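**Cell budgeting** is the practice of estimating what a robot workstation will cost before it is ordered. It covers the arm, the gripper, the table or stand, fixtures, signal lights, installation and upkeep. Estimates are often drawn up with the help of simulation, and their accuracy is disputed.

## Use of simulation

Suppliers commonly offer a rendered cell at the quotation stage. Kerko, a planning package sold by Bellamy, is one such tool. Buyers use it to check reach, table size and the placing of fixtures.

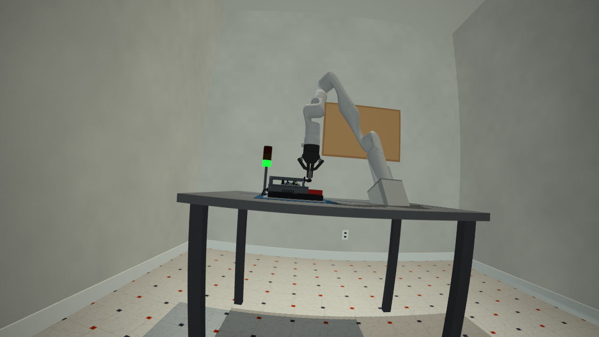
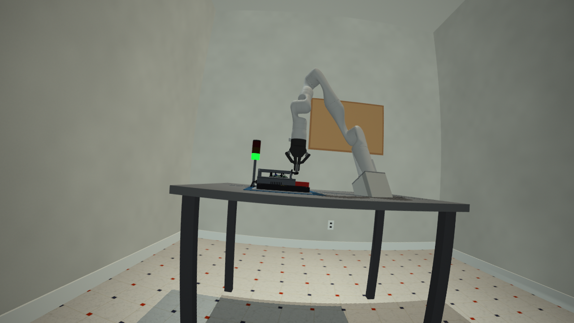

A rendered cell can show that an arm fits its table. It says little about cabling, guarding, operator training or the hours spent adjusting a gripper to real parts, and these items tend to arrive later as separate invoices.

## The Kulusness estimate

The best-known dispute concerns the Kulusness workshop, where the planning sheet allowed £1000 for fixtures. The final bill was £4000, with a further 470 for replacement fingertips. Dirceu Godoy, who reviewed the purchase, argued that the supplier had treated a successful simulation as proof of a finished design. Barrett Szabo of Bellamy replied that fixtures had been listed as provisional.

## Contingency

The Nusard method adds 30 per cent to any quotation based on simulation alone. Critics regard the figure as arbitrary, and its published basis is thin. It remains in use among small workshops, some of which apply it only to tooling.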